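Setia 泡沫形状配对板（四孔款）

Prultero 益智玩具 > 形状与配对 > 泡沫系列

先说结论：这是我们店里我自己最喜欢的一块配对板。厚、软、颜色干净，拿在手里就想往洞里塞点什么。薄荷绿的方板，四个孔：十字、八边形、正方形、圆形，每个孔配一块同形状的泡沫块。没有音乐，没有灯，也不用装电池，摊开就能玩。

第一次见到它是在 Bamar 的样品间，当时 Veikko Rautiainen 随手递过来一块，我们两个大人站在那里玩了好一会儿，把后面的会都耽误了。三月份到了第一批货，现在补的是第二批，板子和第一批一样，换了更结实的包装盒。

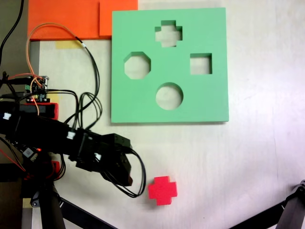

薄荷绿四孔板与红色十字块

为什么是这四个形状

很多配对板一上来就是十几个孔，星星、月亮、爱心全都有，看着热闹，小一点的孩子却容易看花眼，抓起一块不知道往哪里放。四个孔刚刚好！圆形最容易，怎么转都能进去，通常是孩子第一个放对的。正方形要稍微转一转。十字有四条一样长的臂，得把臂和缺口对齐才落得下去，放歪一点点就会卡在板面上。

最有意思的是八边形。它和圆形长得很像，孩子常常拿着八边形往圆孔里按，按不进去，再翻过来看看，然后去摸孔的边。我特别喜欢看这个过程（家长千万忍住，先别伸手帮忙）。八边形和圆形的区别用嘴讲很费劲，用手指沿着孔壁走一圈就明白了。

材质和手感

板子是一整块厚泡沫，四个角略微磨圆，孔是直接切穿的，泡沫块放进去会一直落到桌面。捏下去有弹性，松手慢慢回来。掉在地上几乎没有声音，楼下有邻居的家庭应该懂这个好处。板子平放时很服帖，也可以竖起来让孩子从两边递泡沫块，像一扇小窗户。

泡沫毕竟是泡沫，爱啃东西的孩子会在上面留牙印。我们建议两岁以上使用，更小的孩子玩的时候请大人坐在旁边。

怎么玩

最简单的玩法就是一块一块放。玩熟了以后可以试试下面几种，都是老顾客告诉我们的：

蒙眼摸形状。把泡沫块装进布袋，伸手进去摸，先说出名字再拿出来。
描边。把板子压在白纸上，用粗蜡笔沿着孔的内侧画一圈，一次得到四个图形，涂色、剪下来都行。
转板子。孩子记住位置以后，把板子转个方向再放。原来在上面的十字跑到了旁边，好多孩子会愣一下，特别可爱。
放歪一点。把泡沫块斜着摆在桌上，让孩子拿起来的时候自己调整角度。
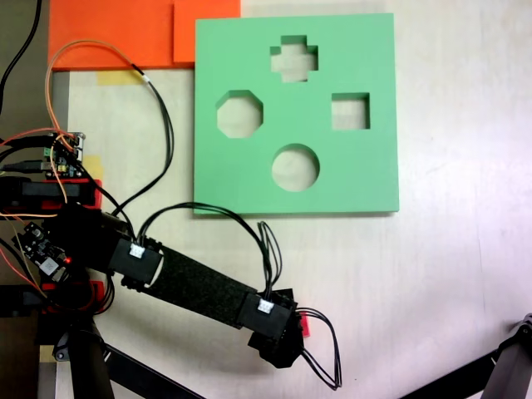 桌面选浅色的会更好玩，孔的轮廓清清楚楚，找起来容易。如果孩子喜欢用力推，可以在板子底下垫一张防滑垫，或者用两小段纸胶带把角固定住，撕下来的时候慢一点，别把泡沫表面带起来。

清洁和收纳

湿布加一点点温和的洗洁精，擦完平放晾干。不要进洗碗机，不要放在暖气片上，也别长时间晒在窗台，颜色会变浅。收纳时把四块都放回孔里，整块板平着放进抽屉或书架，上面不要压重书，压久了会留印子。

规格

品牌：Setia
颜色：薄荷绿（板）
孔形：十字、八边形、正方形、圆形
板重：200 克
包装：纸盒，附一张玩法卡
建议年龄：两岁以上
货架位置：门店 11 号架，最下面一层，孩子自己够得着

顾客留言

Irja Kallio：女儿每天早饭前都要玩一轮，十字那块她管它叫“加号饼干”。孔切得很干净，没有毛边。

Ilari Riihimäki：给幼儿园小班买了两套，一个学期下来还很挺，角上有一点点磨损，不影响用。希望以后能出三角形的。

Rocío Bermúdez：比我想的要厚，手感很好。包装盒打开以后不太好合上，我换了布袋装。

常见问题

泡沫块丢了能单买吗？可以，写信告诉我们是哪个形状，四种都有备件。

能和 Karppinen 的木块混着用吗？我们试过，尺寸对不上，木块偏大，硬塞会把孔壁撑坏，不推荐。

幼儿园和早教班可以批量订吗？可以，请在留言里写清数量和收货地址。周五 17 点以前收到的订单当天打包，之后的顺延到下一个工作日。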